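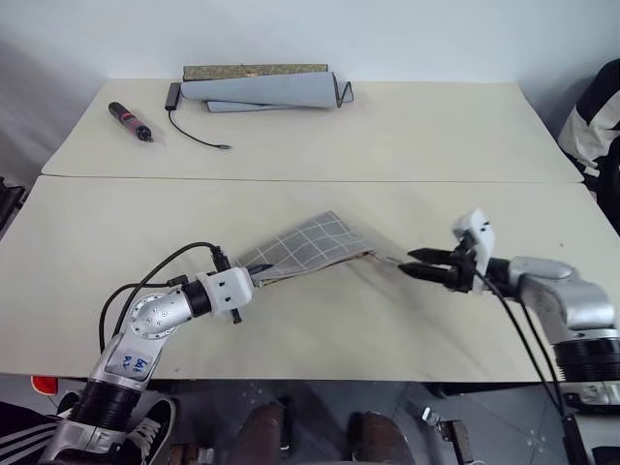

Fetarier 200 Inline Flow Meter

The Fetarier 200 measures crude, diesel and produced water in 2-inch lines. It is rated to 2000 psi and ships with flanges, gaskets and a printed calibration sheet.

Part no. 2445. Weight 106 lb boxed. Battery or 24-volt supply — please specify when ordering. Orders placed in September ship from the Fivmont warehouse.

Not for use with natural gas. For gas lines see the Pranoneck series.

Sales and spare parts: Rodel Ignacio, Sakalauskas Oilfield Supply

Print this page
E-mail this page

Related items
Pranoneck gas meter
Flange gasket kit, 2-inch
Replacement battery pack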